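Home | Features | Fixtures | Stock | Back issues
Print this article | E-mail this article

Three shelves, mixed stock
By Orysia Kushnir

Small-format stores rarely get a bay to themselves for drinks. At the Wikcombe site, soda and snacks share one narrow unit, and the layout has to work for both.

Bottles go on the top shelf. A round or faceted base gives limited contact with the deck, so spacing matters more than it does with flat-bottomed cans. Small tubs are placed on the same level, toward the right.

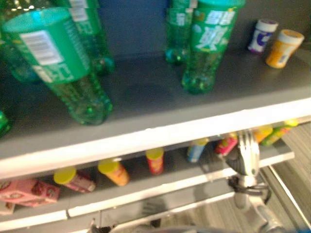
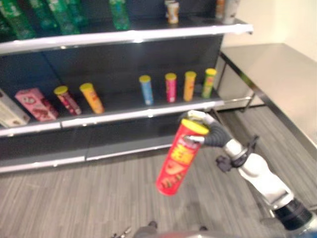 Fixtures Quarterly, Vol. 7, No. 6

Green soda bottles share the top shelf with small containers in both views. Snack goods sit one level down. Lidded cans stand well in a spaced row - a tipped can takes up the width of its neighbor.

Nicanor Valdebenito, who planned the bay, sets shelf pitch by the tallest bottle plus 60 mm of hand clearance. Boxes are laid flat or faced forward according to depth. He checks the lips for level each September.

Related items
Hedosska shelf clips compared
Salinas: refitting 4,000 bays
Tonus price rails, reviewed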